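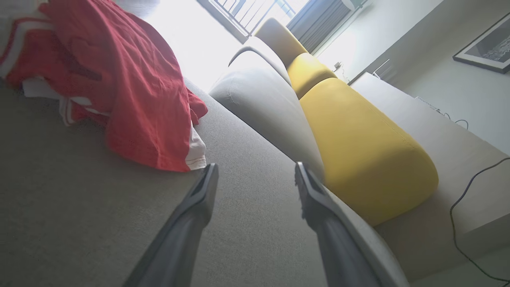
Buy the finger, then buy the arm

Most people who ask me about robots for the home want to know about arms. How far do they reach, how much do they lift, what do they cost. I have spent the past few months comparing grippers on soft goods, and I think the question is the wrong way round. For clothes, bedding and anything else that has no fixed shape, the fingers decide nearly everything, and the arm behind them matters much less than the brochures suggest.

We ran two sets of fingers through the same job. The first was the Sornaro, a broad finger with a flat pad, which we already had in a drawer. The second was the Telent, which tapers to a narrow tip. Both were driven by the same Jikport controller with the same settings, and each set was given 200 attempts at picking clothing off a sofa. I insisted on a sofa. Our earlier trials were done on a hard bench, and I no longer believe much of what they told us.

A bench is kind to a gripper. The cloth lies on something that doesn't give, so the finger can press down and slide under the edge. A seat cushion gives way. Push on it and the finger sinks, the garment sinks with it, and the fingers close on a fold of upholstery as well as the shirt. The arm then lifts, feels a load and reports a good grasp. Our worst runs were all of that sort, and on the controller's log they looked like our best.

The broad fingers did this more often. They need a good deal of cloth between them before they hold, and on a cushion the easiest cloth to gather is the sofa's own. The narrow ones could take a single raised fold and leave the seat alone. They also slipped more, mainly on shiny sports fabric, and when they slipped they did so halfway up, which is annoying but at least easy to see. I would take a gripper that fails openly over one that fails and tells me it has succeeded.
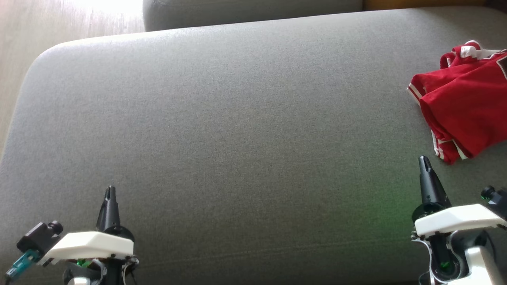

The sofa seat between the two grippers, with the red garment towards the back on the right.

My second complaint is about cameras. There is a fashion for putting one good camera up high and leaving it at that. From up there you get the layout: where the garment is, which way the seat runs, where the arms are in relation to each other. You don't get much idea of how high a fold stands, and a fold's height is what a narrow finger needs to know. A small camera at the wrist gives you that, along with a great deal you didn't ask for. Ours takes in windows and walls as soon as the wrist tilts, and strong daylight can wipe out a whole patch of the view. We lost an afternoon to exposure settings before we gave in and left them on automatic.

I would still fit both. If money allows only one, I would fit the wrist camera and live with the glare. Others in our group disagree, and they have a point where two arms have to work close together.

The controller I have less to say about. The Jikport has 12 grip presets and we used two of them. Closing speed made more difference than closing force. Slow fingers push a fold flat before they meet, and a quick close at low force catches it. I had assumed the opposite and wasted a week on force tuning.

Then there is price. A set of Telent fingers, with mounts, came to £921 for the pair of arms. That is a lot for small parts that wear at the tips, and I think the makers should sell the tips on their own. It is still far less than a better arm, and I can't think of a better arm that would have helped with anything described here.

Painemal is due to release a soft-skinned finger in August, and I will try it on the same sofa with the same clothes. I would ask anyone publishing figures on cloth handling to do something similar, and to say plainly what the cloth was lying on. A success rate from a bare bench tells me little about a living room, and at present too many of the reports I read don't mention the surface at all.

2/4/19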